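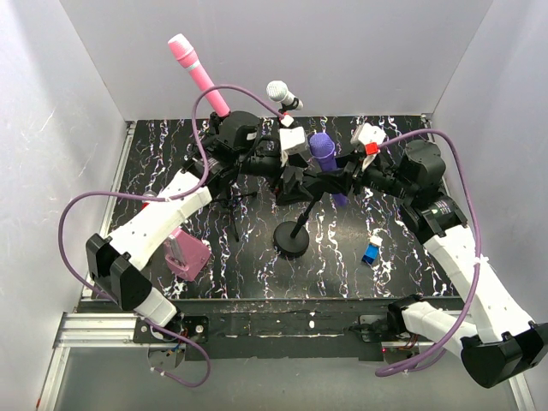

Packing for camp: tips for parents

Let your child pack the rucksack with you watching. A child who packed it can find the torch in the dark.

Put each day's clothes in its own freezer bag, name on the front. Socks go in twice over.

Roll the sleeping bag from the foot end so the air gets out at the top. If it won't go back in its sack, stuff it in by handfuls.

Mark everything, mugs and cutlery included. A laundry pen fades after a few washes, so go over names again in August.

Keep waterproofs at the top. Wellies travel in a carrier bag tied to the outside.

Mess kit: plate, bowl, mug, knife, fork and spoon in a drawstring bag. An old pillowcase cut down works well.

No sweets in tents. Hand medicines to Raelene Hinds when you drop off, in the original box with a note of the dose.

Drop-off is at 9 by the gate.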